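Fórum Casa & Miúdos > Arrumação > Brinquedos
Tópico: Legumes de brincar: saco com fecho ou cesto?

tampo_escuro
12 out 2022
Olá a todos! Venho partilhar a minha alegria da semana, que é uma coisa mínima mas deu-me um gosto enorme: arranjei maneira de guardar os legumes de brincar sem andar à procura da batata debaixo do sofá. Durante meses viveu tudo numa gaveta Stanier, misturado com carrinhos, lápis e pedaços de puzzle, e quando os miúdos queriam brincar às compras passávamos mais tempo a escavar do que a vender alface.
Agora é assim: o cesto perfurado serve de "banca" e os sacos transparentes com fecho de correr servem para guardar e para as compras. Batatas, cebola, pimento, tudo lá para dentro, fecha-se e vai para a prateleira. A alface é que é um monstro, ocupa meio saco sozinha, por isso fica no cesto. 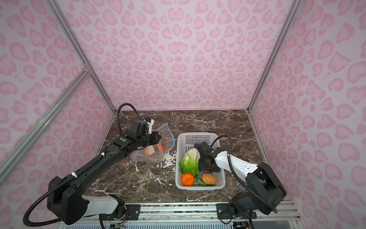 Batata no saco, alface e companhia no cesto

O patim amarelo do fecho é a melhor invenção de sempre, o meu mais novo tem 3 anos e consegue puxá-lo sozinho (devagarinho e com a língua de fora, mas consegue!). Como é que vocês fazem? Quero ideias!

marmelada_quente
Que mimo!! E esse papel leopardo cor-de-rosa, adoro adoro adoro. Com o mármore escuro fica um espetáculo.
Cá em casa uso sacos desses há que tempos e não troco. O transparente faz toda a diferença, a minha filha vê logo onde está a cenoura e não me vira tudo do avesso.

RuiDaArrecadação
Vou ser a voz contra, com carinho :) Saco de plástico para brinquedos de miúdos pequenos não me convence. O meu tem 3 anos também e a primeira coisa que fazia era enfiar a cabeça em tudo. Uso os sacos de rede Iretti, daqueles de cordão curto, e respiram, o que dá jeito quando os legumes acabam no banho (acabam sempre no banho).

tampo_escuro
Rui, tens razão na parte da segurança e devia ter dito logo: os sacos ficam na prateleira de cima e só descem comigo ao lado. Quando brincam sozinhos é só o cesto. Mas os de rede interessam-me! Vê-se bem o que está dentro?

RuiDaArrecadação
Vê-se mais ou menos. Os meus são brancos e a malha é larga, o tomate reconhece-se, a cebola já é questão de fé. Depois de lavar penduro no estendal e ao fim da tarde está tudo seco.

aurelio_p
Boas! Aurelio Peñalver, novo por aqui, perdoem algum erro de português. A minha mulher e eu temos 40 peças de comida de brincar, contadas ontem à noite à mesa, e fizemos a experiência dos dois sistemas. O cesto ganha para brincar e o saco ganha para viajar. Levámos um cheio para casa dos avós em maio e voltou tudo, até a malagueta!
Uma pergunta ao tampo_escuro: o saco aguenta-se em pé sozinho? Os meus tombam todos e é um drama para as crianças meterem lá as coisas.

tampo_escuro
Bem-vindo, Aurelio! Os meus portam-se bem desde que as coisas mais pesadas vão para o fundo. Dobro também a boca para fora uma vez, antes de começar, e o plástico ganha alguma forma. Deixo outra do mesmo dia, com a cebola roxa em baixo e o pimento mais ou menos a meio:

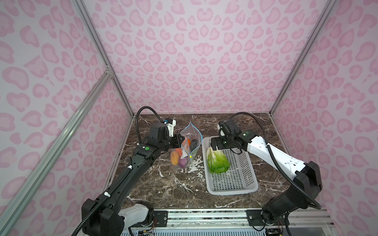
Saco em pé, com a alface no cesto ao lado

marmelada_quente
Ai a cebola roxa, que linda! A nossa desapareceu e desde então a sopa de brincar é uma tristeza. Alguém sabe onde se vendem peças avulsas? Não me apetece comprar um conjunto inteiro por causa de uma cebola.

TiaFeltro
Marmelada, faz em feltro! Demora um serão e ficam fofíssimas. Duas metades roxas, enchimento, uns fiozinhos brancos em baixo a fazer de raiz. Já fiz 7 para a escola da minha sobrinha e saíram todas diferentes, uma parece um figo, mas os miúdos nem ligam.
Quanto ao tema: cesto, sempre cesto. Acho que o saco é mais uma etapa e as crianças desistem a meio. Com o cesto é atirar lá para dentro e pronto, arrumado.

RuiDaArrecadação
Atirar lá para dentro não é arrumar, Tia :)

TiaFeltro
Na minha casa é! E com cesto furadinho o pó e as migalhas saem por baixo, é só sacudir na varanda.

aurelio_p
Nós tínhamos um cesto da Darnholm com furos grandes e o milho pequenino escapava-se. Mudámos para um de furos miúdos, quadrados, e nunca mais. Vejam isso antes de comprar.
Obrigado pela dica da dobra, experimentei agora mesmo com quase 6 legumes lá dentro (um é metade de um pepino) e ficou direito!

tampo_escuro
Hahaha viva o meio pepino! Fico tão contente que tenha resultado.
Tia, vou tentar a cebola de feltro este mês, já tenho o roxo. Rui, mandei-te mensagem por causa da rede. E se alguém tiver solução para alfaces gigantes sou toda ouvidos, que a minha não cabe em lado nenhum com a porta do armário fechada.

marmelada_quente
A alface põe-se em cima do frigorífico de brincar, como se fosse um vaso. Fica ótima, a minha tem lá o lugar dela.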